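Visit to the Firnton shared workshop, February

Our club has been talking about a group build for a while, so I drove out to Firnton to see how the people there are going with theirs. The workshop is in the old Dellow building, behind the tyre place. Parking is on the gravel and the side door is the one to use. Evangelia Deligiannis met me at 9 and made tea before we looked at anything.

The project is a two-armed robot for household jobs, and laundry is the job they picked first. It has a washing machine to work at, a wicker basket and a pile of ordinary clothes. Each arm has a hand with proper fingers. Evangelia said they went back and forth on that over the winter, as a simple two-jaw grip would have been cheaper and a lot less wiring. They wanted to try the fingers on cloth, and the members voted for it.

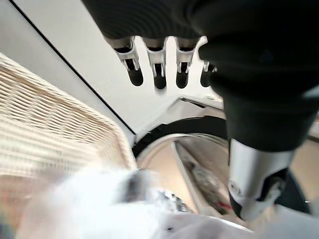
Can a small group build something like this without an engineer?

Evangelia's answer was that you need one person who is comfortable with wiring and one who can write code, and the rest can be learned on the job. None of the Firnton members works in robotics.

Athina Petridis looks after the software. She showed me her log, which was up to attempt 742 when I was there. Each entry has the time, the item of clothing and a short note on what went wrong. Shirts get the longest notes. She has 17 entries on one sleeve alone.

Cables are the other sore point. Stergiou, the oldest member, re-routed the ones on the arms twice last year and wants to do it again – he thinks they should run inside the covers. Athina would like him to leave them alone until winter.

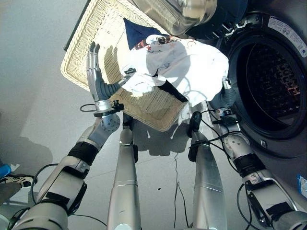

Money came up over lunch. Members put in $100 each at the start and then a smaller amount every month. The Astell hardware shop gives them a discount on fasteners and tape. Secondhand parts made up a fair bit of the rest, and Evangelia keeps a folder of receipts that she let me copy.

I left at 3 with the parts list and Athina's notes on motor settings. Both will be in the club cupboard, on the top shelf, in the grey binder. Anyone who wants to go on the next visit should put their name on the sheet by the door.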